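Chapter 5
Who Decides Where Children Go to School?

Every district that redraws its attendance lines promises that the new map will be fair. Students of local government should be slow to believe it. A map is a set of choices, and someone pays for each one.

Take the Titmont district, which had 1320 elementary students and two buildings, Givirine and Tai. In January the school board moved 70 children from one to the other. The stated aim was "balance." Balance of what? The board's report gave class sizes for both schools and left out bus times, which for some families nearly doubled. It also called the public hearings "well attended" and gave no figures.

Surveys deserve the same doubt. Parents could rank three maps, all drawn by the same office. They could not ask for the old lines to stay. 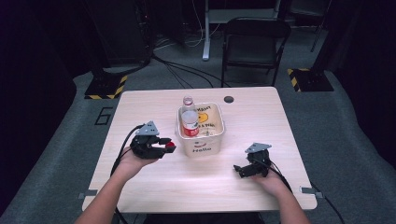

Stesia parents, whose neighborhood was split by the new line, told the board that they had been asked to pick a color on a map and were later told they had voted for it. Keep their complaint in mind as you read the case records in this chapter.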